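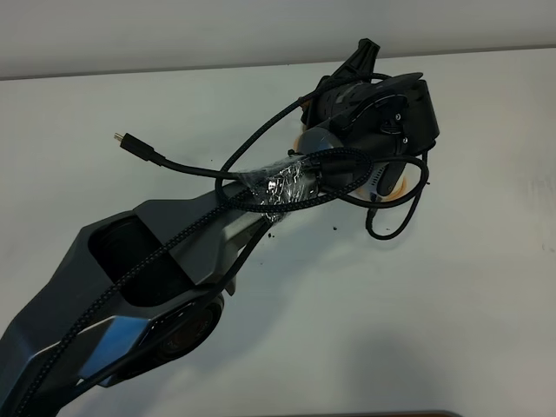
*A robotic arm reaching over a pale tabletop, with a black cable strapped along it.*

# Why Do Grown-Ups Care What Famous People Had for Breakfast?

Somewhere near you, a perfectly sensible adult is looking at a photo of a singer buying soup. The adult doesn't know the singer. The adult doesn't even want soup. And yet the adult has been looking for a while, and has sent the photo to your aunt.

This is called celebrity news, and it works like this.

## First, somebody gets famous

Let's say a woman called Stumar has a cooking show. (Just Stumar. One name is plenty when you're famous.) She's on every Friday, and you see her so often that your brain files her under "people I know." Your brain is clever, but it is a bit slack about filing. It puts Stumar in the same drawer as your neighbor, although your neighbor would notice if you moved away and Stumar would not.

Grown-ups have a long word for this: a *parasocial* relationship. It means you know a lot about someone who has never heard of you. It's quite normal, and you may have one with a soccer player.

## Then there's a gap to fill

Rangi Fairweather used to write for a celebrity magazine called *Predovia*. The magazine had 80 pages, and they had to be full every week, whether or not anyone famous had done anything.

"In a good week there was a wedding," says Rangi. "In a bad week somebody got bangs. I once wrote 700 words about a hat."

Was it an interesting hat?

"It was beige."

## Watch out for the wobbly words

When a writer doesn't know something, the sentence starts to wobble. See if you can spot these:

- **"A source says"** – a source is a person who told the writer something. It could be the star's sister. It could be a man who once parked next to her.
- **"Fans are wondering"** – this may mean thousands of fans. It may also mean 2.
- **"Sparks rumors"** – there is a rumor. You're reading it now, so you've been a help.
- **"Stuns in a coat"** – she wore a coat. It was cold.

A headline with a question mark deserves an extra-hard look. "Is Stumar Leaving Her Show?" is not news that she's leaving. If the writer knew, there'd be no question mark.

## Do the famous people mind?

Some do, and some are the ones who called the magazine. A new movie comes out in October, and by pure luck its star is seen in September, walking a very photogenic dog.

Other stars share their kitchens and keep quiet about their kids, their health or who they're dating. They're allowed to. Being on TV doesn't mean you owe everybody your diary.

Jörg Strobel, an actor, got his first big part when he was 13. A paper printed that he was scared of geese.

"I'm not," says Jörg. "But people still ask me about the geese."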